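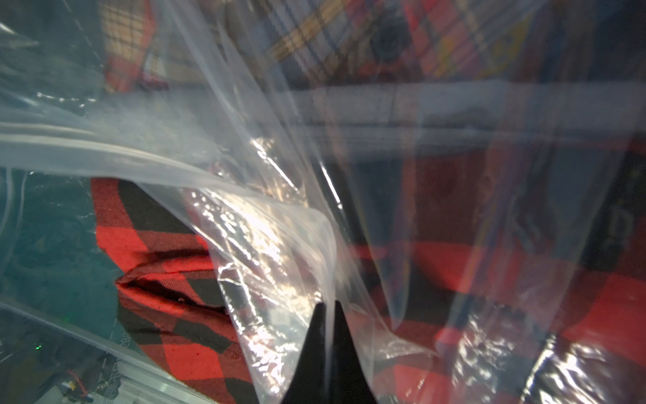

Hi all,

I promised you the spring and summer report by June, and it's still June, so I'm counting that as a win. This covers everything we've done with your grant for the Rarham community orchard since the last time I wrote. I've tried to put the money stuff near the end, but feel free to skip down if that's what you need for your meeting.

First, the trees. We planned for 100 bare-root apples and pears and we planted 100, all of them in the ground before the buds broke. I was nervous about this because the delivery from Setar Nursery came in the same week the lower field was under water, and we had to heel everything into the old compost bays behind the allotments and keep it all damp under burlap. It worked out fine! The upper two rows went in first, then the slope, and we finished the wet corner last, on raised mounds. Those mounds were not in the original plan. They took four extra truckloads of topsoil, and I'll come back to that.

Six trees haven't leafed out. I scratched the bark on each one and four are brown underneath, so those are gone. The other two are still green at the base and I'm leaving them alone until the fall. Setar will replace anything that fails in the first year, and I've already emailed them the tag numbers. The pears are doing better than the apples so far, which surprised me, as everyone around here told us pears would sulk in that clay. The row along the school fence has put on the most growth. I think it gets the warmth off the wall.

We did have a deer problem in April. The guards we budgeted for were the short spiral kind, and they stop rabbits very nicely and do nothing at all about deer. Something came through one night and took the tops off most of row three. I moved a bit of money from the signs line (your office okayed this by phone, thank you for being so quick about it) and bought welded wire. Each tree on the woods side now has its own cage, five feet tall, staked in two places. It looks a little like a prison yard and a couple of neighbors have told me so. We've had no more browsing since.

Watering is the part that keeps me up at night. The tank is in and it holds 2000 liters, fed off the roof of the tool shed, and in May it was full to the overflow. By the second week of this month I could see the bottom. Young trees want a good soak once a week in dry weather and we've been doing that by hand with buckets and one very long hose that kinks. The Yang Street end is the hardest because it's uphill from the tap. I've asked the town about a second connection up there and they've said maybe, with a form, so the form is in.

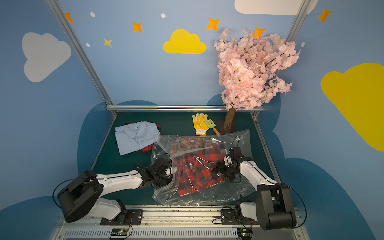
What I'd like to try before August is thicker mulch. We put down wood chips in March, but we were stingy with them, and a lot washed off the slope. The tree crew that works for the county will drop chips for free if they're already in the neighborhood, and I've put us on their list twice. If we can get four inches around every trunk (pulled back from the bark, I know, I know) we might cut the watering by a third. I don't have proof of that, it's just what the older orchard over the hill has seen.

On to people. The pruning mornings went really well. We ran five of them, starting at 9:30, and the last two were full. Most of the folks who came live within walking distance, which was the whole point, and there were a lot more teenagers than I expected. We let everyone take home their cuttings, and a few people are trying to root them. (Apples mostly won't root that way, but I didn't want to spoil it.) The grafting class was less of a hit. I scheduled it against the spring fair, and that one's on me. I'd like to run it again next March with the leftover rootstock, which is potted up and happy behind the shed.

The tree map is slower than I hoped. We're using Clastero for it, the free version, and it's good for putting a pin on each tree with the variety and planting notes. Where it falls down is printing. I wanted a paper map for the notice board and what came out was a page of overlapping dots, so I'm drawing that one by hand. You'll get a copy.

Now the budget. We are $788 over on soil and delivery, all of it from the mounds in the wet corner. We're under on signs, because of the move I mentioned, and under on tools, as the library of loaner spades turned out bigger than I knew. Put together, those nearly cover it. I'm not asking for more money right now. What I would like is permission to push the sign work to next year, when the trees are big enough that people will want to know what they're looking at. If that's a problem, tell me soon and I'll find plain wooden stakes and a paint pen.

Still to do before the next report: replace the four dead trees, sort out the water at the top, get those chips down, fix the gate latch (it sticks), and cut the grass between rows before the thistles seed. I'm also going to walk the drainage ditch after the first big rain and see if the culvert is doing its job. I have my doubts about that culvert.

Come and visit if you're nearby. Evenings after 6:00 are best, and somebody is usually there with a hose.

Last updated: June

Related reports
Rarham orchard: winter report and planting plan
Notes from the soil survey, lower field
Choosing varieties for heavy clay
Tool shed roof and rainwater tank: final costs
Pruning mornings: what to bring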